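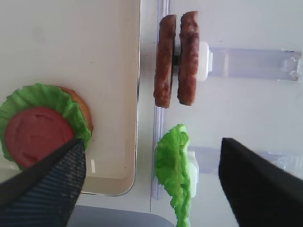 Does the tomato go under the patty or on top of it? A parent asked me that after our last call went up, in the comments, and it set off a string of replies as long as my arm. I love that people care this much about a toy burger! And it's pretty much the reason I'm writing again, because we need more people to come and argue with us in person.

So, the call. I look after play testing for Mustodus, a little pretend-food line we make in Curnmont, and I'm looking for 29 adults and kids (age six and up, with a grown-up along) to spend a morning or an afternoon building burgers at our table. You get a bun, a frilly green lettuce leaf, a patty, a tomato slice and a tray to stack them on, and then you build. That's the main job. We want to see what order you go in when no one has handed you a recipe, and whether you keep your burger in the corner of the tray or drag it to the middle like I do.

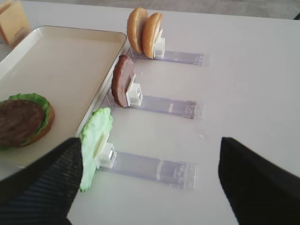 A session runs 70 minutes, with a snack break (real food, I promise). First you build a few burgers any way you like. Then we call out orders, the way a diner would, and you fill them from the ingredients set out next to the tray. The last 20 minutes are just talking. Was the lettuce annoying to grab? Did the bun feel like the right size in your hand? Would your kid lose the tomato under the couch in a day? Say whatever you want, I've heard worse about the pickles we tried in February.

You don't need to know a thing about toys or cooking. We'd especially like to hear from left-handed people, grandparents, and anyone who finds small parts fiddly, as we had too few of you last time. If you were in the Drutimus pizza group you're welcome back, but please mention it when you write.

We pay $20 a person, kids included, and parking behind the building is free. Sessions are at the Ocampo Building, room 660, up the elevator and left.

To sign up, send a note through the contact form on this site with your first name, the ages of everyone coming, any food allergies, and whether mornings or afternoons suit you better. Put "burger table" in the subject line so it lands with me. And go ahead and tell me where you put the tomato.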